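Home | Contents | Part 2: Cell Care | Previous chapter | Next chapter | Index

Chapter 8
Routine Care of a Tray-Handling Cell

Edvin Dahlgren and Idun Torvik

8.1 Scope

This chapter covers the daily and monthly care of a single tray-handling cell. The cell used throughout is the Dratura at the Aasen training bakery, which lifts plastic trays from a stack, sets them on a short conveyor, and returns them to a second stack after unloading. Chapter 7 dealt with the controller and the safety circuit. Both are assumed to be working and are not discussed again.

The cell has three parts that need regular attention: the vacuum head, the stack guides, and the trays. Most stoppages recorded at Aasen were traced to the third. A tray is a moving part of the cell and is maintained as one.

8.2 The vacuum head

The head carries four suction cups on a sprung plate. Each cup seals against the flat floor of a tray. The controller reads the vacuum level after contact and allows the lift when it reaches 70 percent of the set value. Below that level the head retries 3 times and then stops with a pick fault.

A cup with a split lip will hold a clean tray and drop a dirty one. For this reason the cups are inspected by hand, with the supply isolated and the line vented. Bend each lip outward with the thumb and look for cracks at the root. Replace all four cups together. Mixed sets seat unevenly, and the plate tilts during the lift.

The inline filter is changed in May and again at the winter shutdown. Record the vacuum reading before and after the change.

8.3 Stack guides

The guides locate the stack on two sides. Clearance between guide and tray rim is 3 mm per side. Check it at the bottom and at the top of the guide, using an empty stack position and a single tray known to be flat. A guide that has been struck by a cart usually leans inward at the top, and the fault appears only when the stack is high.

8.4 Tray preparation

Loose debris on the tray floor breaks the seal under the cups. It also transfers to the filter. Trays are cleared by hand at the bench before loading. The operator works from the top of the stack down, moves the crumbs to one end, and lifts them off. Compressed air is not used.

Only smooth-floored trays are loaded. The cups cannot seal across a ribbed floor.

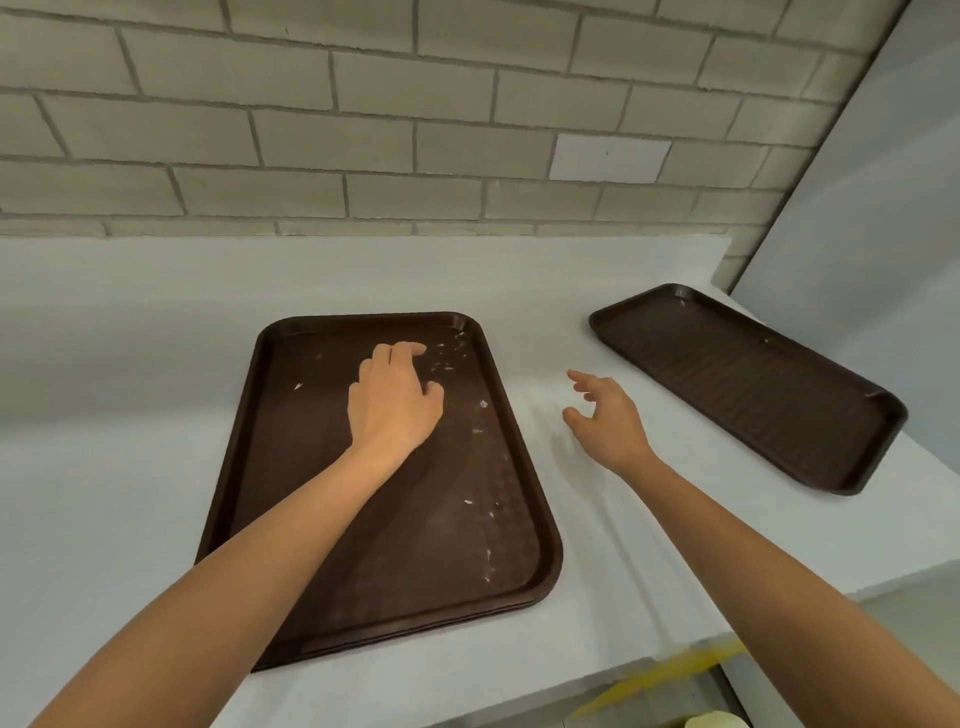
Figure 8.1. Clearing crumbs from the top tray of a stack. The tray at right has a ridged floor.

After clearing, sight along each rim and set aside any tray that rocks on the bench. Section 8.5 gives the flatness test and the limits for rejection.

Last updated: May

Comments

Morag Cruickshank: Is the 3 mm clearance measured cold? Our trays come out of the washer warm and bind at the top of the guide.

Idun Torvik: Cold, yes. Let them stand before loading.

Nadhirah Subramaniam: The link to the fault table in 8.5 goes to Chapter 7.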